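Section 2: Putting the rack together and filling it up

I've built this rack more times than I'd like to admit (three apartments, one move back in with family, and then the demo one for the Terkevico store), so these steps are the ones I follow myself. The official Codley leaflet in the box is fine, but it's all arrows and no words, and I know I'm not the only one who ended up with a frame on backward!

Before you start, lay everything out on the floor. You want the two dark metal side frames, the wooden shelves, the little bag of bolts and the hex key. If your bolt bag is short, check the bottom flap of the carton first, mine was stuck in the fold.

Building it

1. Put the two side frames down flat with the feet pointing toward you. The rows of small holes should match up, left and right. If they don't, flip one over.

2. Find the shelf with the raised board along the back edge. That's your top shelf and it goes on first. Finger-tighten the bolts only, please. I know it's tempting to crank them.

3. Stand the whole thing up. It will wobble like crazy at this point and that's normal, so get somebody to hold it or lean it on a wall.

4. Work your way down with the other shelves. Pick your holes before you bolt anything. Slides and sandals hardly need any height, sneakers want a bit more, and ankle boots need the biggest gap you can give them.

5. Now go around with the hex key and tighten everything, a half turn at a time, left side then right side then left again.

6. Push down on each front corner of the top shelf. If a foot lifts, loosen the bolts on that side, press the frame down and tighten again.

Caution: don't stand on any of the shelves, and don't let kids use the side frames as a ladder. They look exactly like one, I get it.

Note for carpet people: the feet sink in a little over the first few days, and they never sink evenly. Do step 6 again after 9 days or so of normal use. On a hard floor you can skip this.

Where to put it

The back of the rack goes against the wall, raised board to the wall side. I like a plain stretch of wall with no outlet behind it. Leave yourself room to crouch in front, you'll be glad of it when you're digging for something on the bottom.

Filling it

7. Start with the top two shelves and the shoes you grab every day. For me that's slides, slides and more slides.

8. On the top shelf, turn the open toe ends to the front and keep the heels toward the raised board.

9. Put pairs side by side on the shelf below. They can almost touch, there's no need to leave a gap between a left and a right.
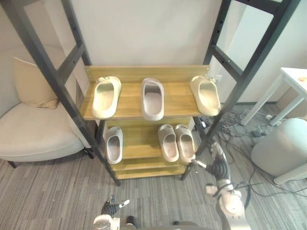

Fig. 4. Slides on the top and middle shelves, with bare wood left below.

10. Spread things across the board before you start crowding them. A shelf with everything shoved to one end looks messy, and it's harder to grab a shoe without knocking its neighbor off.

11. Leave the low tiers for last. I keep mine free for guests' shoes and for whatever comes out of the closet in October.

Mixed colors: if you own cream and light gray slides in the same style, like I do, match them up in daylight. Under my hallway bulb they're basically the same shoe, and I've gone to the mailbox in one of each.

Cleaning

Dry cloth for the metal, barely damp cloth for the wood, and wipe it dry right after. Please don't put wet shoes straight on the boards. I use the Priltier drip tray by the door (item 1753 in the parts list) and move things over once they've dried off.

Moving it

Empty the rack first, then lift it by both side frames with one person on each end. Don't lift it by the top shelf, and don't drag it over carpet, that's how the bottom bolts work loose. Spare bolts are in the Acheampong hardware kit, and you'll find how to order one in Section 5.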